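Filed under: Setup Guides > Gripper Faults

4. Clearing a grip fault (Nerklow arm, Hamdy fingers)

Fault 84 is the one I see most, and it nearly always comes down to a lost finger zero. Mine dropped two dishes before I caught on!

1. Hit the stop and keep your hand off the fingers.
2. Hold the dish from underneath, then choose Release (it lets go fast).
3. Run Home Fingers. If 81 pops up instead, power down and start over.
4. Set the close limit back to 4000 and save it.
5. Try one slow pick on the rim, left finger outside the bowl.

CAUTION: Don't reach in while the arm is moving, even at crawl speed. I did that in April and got a nasty pinch.
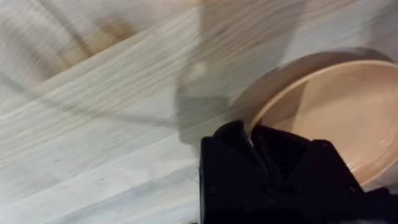
Page 31

Note: a black finger against that peach bowl is easy to judge by eye, so I do my rim checks with it. If the fault comes back, go to section 5.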